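Print this article
E-mail this article

The Arm That Let Go
A small robot kept opening its gripper at the wrong moment. Finding out why took most of November.

The first time it happened, Zulema Urrutia was across the room filling in a parts order. She heard a knock, a second of quiet, and then something rolling on tile. When she turned, the arm was holding its pose over the table with the gripper wide open and a wooden cube was under the radiator.

Urrutia runs the test bench at Droltier, a company in Triltbridge that checks small robot arms before they go to schools and light packaging shops. The arm was a Tronton, a tabletop model with one gripper. Its job that week was dull on purpose. It picked up colored cubes and put them inside a box drawn on the table in marker, and then a technician scattered them and it started again. A full run was 500 picks.

On that first run it dropped two cubes. The log showed nothing. According to the software, the gripper had closed, stayed closed and opened over the target as planned.

"If the log had said 'gripper fault' I would have swapped the gripper and gone home," Urrutia says. "It said everything was fine, so I had to keep it."

A cube weighs next to nothing and a drop hurts no one. Droltier's concern was the customer list. A packaging shop in Huaranga had ordered the same model to load glass sample jars, with a person working an arm's length away. An arm that opens its hand without being told to, and doesn't know that it did, can't be used there.

Her first guess was the cubes. Painted wood gets slick with handling, so she sanded a set and ran them against an untouched set. Both got dropped. Her second guess was the table, which had a slight wobble. She shimmed one leg and bolted the arm's base down again. The next run was clean, and for a day she thought that was the answer. Then on Saturday, with the building nearly empty, she ran it again and it let go 38 times.

That was the worst run by far, and also the most useful one. With so many drops in one log, she could compare them. Most came when the arm was stretched well out and turning at the wrist. Very few came when it worked close to its own base.

She called in the maker's support line and was told to update the firmware. She did. It made no difference, except that the arm now started up more slowly.

What she did next was slow and not very clever, in her words. She taped a strip of paper along the arm where the cable runs, marked it in pencil, and moved the joints by hand with the power off. At full reach the cable went tight. Turn the wrist from there and it pulled at the connector behind the gripper.

With the power back on, she repeated the test using a meter. Each hard pull broke the connection for a few thousandths of a second. The gripper's controller restarted, and its startup routine began by opening the fingers. By the time the main software asked for a status, the controller was up again and reported no error.

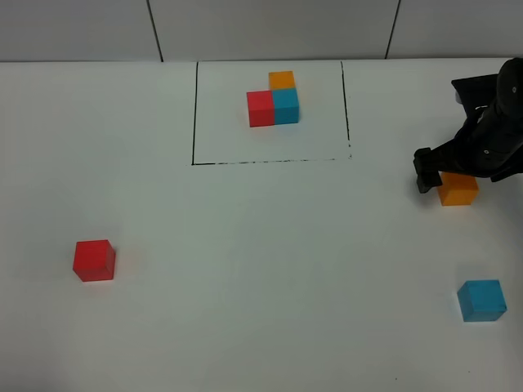

So there were really two faults. The cable was too short, which is a matter of a better part and a clip. The second one bothered her more. Somebody had decided that a gripper should open when it wakes up, and on a bench that makes sense, as it clears the fingers for the first pick. Over a jar, or over a person's hand, it's the wrong default.

Droltier checked the other units it had in storage. Of 29 arms, most had the same short cable, though only a few could be made to drop anything. The shipment to Huaranga was held. The shop was told why, in a one-page letter that Urrutia wrote herself and that went through four drafts.

The fix that came back from the maker was a longer cable and a change to the startup routine. The gripper now holds its position after a restart and waits for a command. It also reports the restart, which stops the arm and puts a message on the screen. Urrutia asked for that last part three times before she got it.

She has since added a step to the bench routine. Before the first pick, with the power off, a technician takes every arm out to full reach and turns the wrist both ways while watching the cable. It takes two minutes – less if the technician has done it before – and it goes on the sheet with initials next to it.

The Tronton passed its last three runs without a drop. It's still on the bench, still sorting cubes. Urrutia wants to see how the new clip holds up over the winter, when the room gets cold overnight and the cable jacket stiffens.

Last updated in November

Print this article
E-mail this article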